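FOR IMMEDIATE RELEASE

Gruvham Drops Sting Scores From Its Paddle and Strap Catalog

Maker of adult impact toys says the numbers never meant much, and doubts anyone else's do either

ZALTCOMBE, 28 Aug 2026. Gruvham, which makes leather straps, paddles and floggers for consenting adults, is removing the one-to-ten "sting" and "thud" scores from all 26 products in its catalog. In their place, each listing will give the weight, the length, the thickness at the tip and at the handle, and a plain note on what the thing is made of.

The company has used the scores since its first catalog. It no longer believes in them.

"I made those numbers up," said Rahel Aebischer, founder of Gruvham. "I sat at the bench, I hit my own thigh, and I wrote down a seven. A year later I hit my own thigh with the same strap and wrote down a four. Customers were choosing between a six and a seven as if there were a lab behind it."

Sting and thud are useful words. Most people who play with impact know the difference between a thin, whippy thing that bites at the skin and a heavy, wide one that lands deeper. What Gruvham doubts is that the difference can be turned into a score that holds from one pair of hands to another. A light strap swung hard from the shoulder and the same strap flicked from the wrist might as well be two products. Warm-up matters. So does where it lands, and on whom.

Before making the change, Gruvham asked 44 past customers to rate the same strap without being told its catalog score. The answers for sting ran from two to nine. Aebischer is careful about what that shows. "It's a small group, they all already shop with us, and they used it at home on whoever they used it on. I wouldn't hang a theory on it. But if my score was worth anything, the answers should have bunched up somewhere, and they didn't."

What the New Listings Say

Each product page will carry measurements taken from the finished piece. Leather varies from hide to hide, so weight is given as a range. If a strap falls outside the range it gets its own listing or goes back to the bench.

Words such as "beginner," "intermediate" and "severe" are going too. Gruvham says "beginner" was the worst of the lot. The lightest flogger in the range was sold under that label for years, and it has long, thin tails that wrap around a hip very easily in untrained hands. A shorter, heavier paddle is often simpler to aim. Neither one is safe just by being called so.

The phrase "body-safe" will also disappear from leather goods. Gruvham does not think it means much on a material that is porous and can't be boiled or bleached. The new wording is: "Leather can't be fully disinfected. Keep one for each partner, or cover it, or accept the risk knowing what it is." Gruvham knows this will sell fewer straps than "body-safe" did.

The Nultamness Strap

The first product sold under the new rules is the Nultamness, a two-layer strap with a stitched edge and a straight handle. It will ship in November at $46. Gruvham makes no claim that it is the best strap at the price, or that it is suited to any level of experience. It is stiff when new and gets softer with use. Some buyers will like it less once it softens, and there is no good way to turn it back.

Early testers disagreed about it. Five people were given a Nultamness to keep for the summer. Two liked it a lot. One found the handle too short. One reported that it was louder than it felt, and she counted that in its favor. The last said he had no strong opinion and asked whether he could have a paddle instead.

Doubts About the Doubts

Not everyone agrees with the decision. Hsueh, a shop that has carried Gruvham's paddles for years, will go on printing its own scores on its shelf cards. The shop's view is that new buyers need some place to start, and that a rough number beats a weight in ounces they have no feel for. Aebischer thinks there's something to this. She also points out that a bad guide can be worse than a blank card, and that Hsueh's staff talk to people before they buy, which a web page can't do.

Gruvham will look at return rates next year to see whether buyers are choosing any better. The company doesn't expect a clear answer. Returns on used impact toys aren't accepted, so the only figures available will come from people who changed their minds with the wrapping still on, and that may say more about nerves than about measurements.

Old catalogs with the scores in them will stay online in the archive, marked as out of date. Customers who bought on the strength of a score and feel misled can write in. There is no standing refund offer, but Gruvham says it will read every letter and answer it.
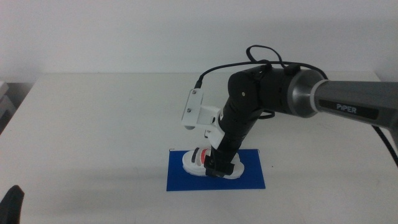
Advice That Hasn't Changed

Gruvham continues to print the same short card and put it in every box. Talk first. Agree on a word or signal that stops everything. Try any new implement on your own forearm or thigh, lightly, before using it on someone else. Stay away from the spine, the kidneys, the neck, the tailbone and the joints. Check in afterward, and again the next day.

The card carries one new line this year: "Don't trust a number on a website, including ours."

About Gruvham

Gruvham is a small leather workshop in Zaltcombe. It sells to adults only, through its own website and through a few shops. It doesn't sell canes, doesn't plan to, and has no opinion on which wood or plant makes the best one.

Press Contact

Rahel Aebischer, Gruvham, Zaltcombe. Sample straps can be lent to reviewers on request. Reviewers are asked to state how long they used the piece and to leave out any score.

###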